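Every March the town of Mirkby sends out its list of Things to Do, and every March I read the whole thing with a pen in my hand. This year it runs to 408 events. I crossed out the ones that are a store being open and it got a lot shorter.
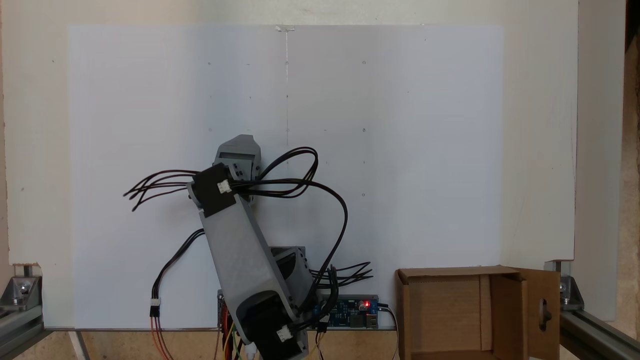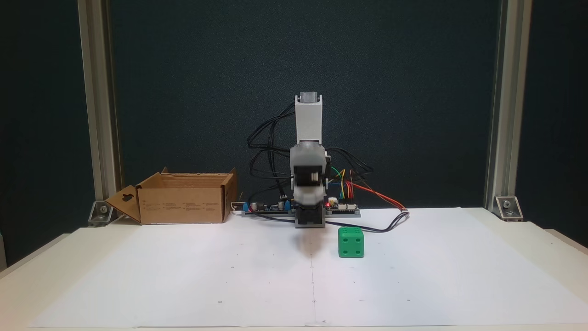

Take the Ronwood Chocolate Walk. Tickets are $50. For that you get a paper map and 14 stops, and at most of them you're handed a sliver of something you could have bought at the counter for pocket change. Khải Vũ, who writes the town newsletter, called it "unmissable." He has called the winter craft market unmissable too, and the car show, and a ribbon cutting.

I don't doubt that people have a nice time. I doubt the math. When I asked at the visitor desk how much of the ticket goes to the shops, I was told to email, so I emailed. That was two weeks ago.

Đạt Ninh tells me I'm being sour and that the Bélanger bakery does well out of it. Maybe so. I'd like to see a number before I believe the whole street does.

Meanwhile the free Monday concerts at Wullitow Park got one line on the last page, with the wrong start time. They begin at 7. Bring a chair, the benches fill up early.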